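Three thousand goes at the same worktop

I said in July that I'd write something about the day job, and then the day job got in the way, as it does. I collect examples. Somewhere in Ollum there is a learning system that would like to know how to pick things up in a kitchen, and my part is to show it, over and over, until it has the idea or I retire.

The kitchens are all simulated, so there's no washing up. There's a marble worktop, then another marble worktop, and an arm with two black fingers which I steer with a pair of handles clamped to my desk. I move, it moves, and a file gets saved with everything the wrist camera saw and everything my hands did. We call that one go. The target for this batch is 3000 goes, and as I write I'm on 1675.

Every go gets a new layout from Fustard, our scene maker, which picks the stone, the objects and where they all land. Fustard has tastes I can only describe as Italian hotel lobby. It loves a vein. It will lay one lot of marble across another with an edge like a bread knife and consider the matter closed. I used to report these. Yasuo Tanabe, who looks after Fustard, wrote back that the odd surfaces were good for the model, and would I please stop sending him pictures of countertops.

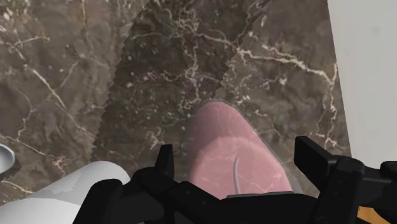 The part that takes some learning is the approach. You want to come in with the fingers open, one either side, and then stop fussing. My early goes are full of fussing. I'd line up, lose my nerve, back off an inch, line up again, and the system, being an excellent student, learned that the proper way to pick something up is to dither over it first. Chie Tamura played me a trial run in which the arm hovered above a cup like a man choosing a chocolate. "That's you," she said. It was, too. We threw out 50 of mine that afternoon and I went for a walk.

Since then I've had rules. Decide before you move. If it's a bad line, spoil the go and start afresh. Don't chat while the fingers are closing. Shake your hands out at the end of each hour, whatever the numbers are doing.

Colours and see-through things are a separate argument. Tomomi Minami wants more objects that are hard to tell from what they're sitting on, on the grounds that real kitchens are full of them. I'm told she's right. I'd only say that she isn't the one squinting at pink things on brown marble at ten past four, trying to work out where the thing stops and the stone starts.

On a good day I can get through up to 120 goes before my wrists lodge a complaint. Then the files go off to be checked, a few come back marked "hesitant", and I take it personally until teatime.

Hideaki Noguchi has already asked whether I'd stay on for the drawers batch. Drawers have handles, and runners, and they stick. I've said I'll think about it, and I've asked for a better chair.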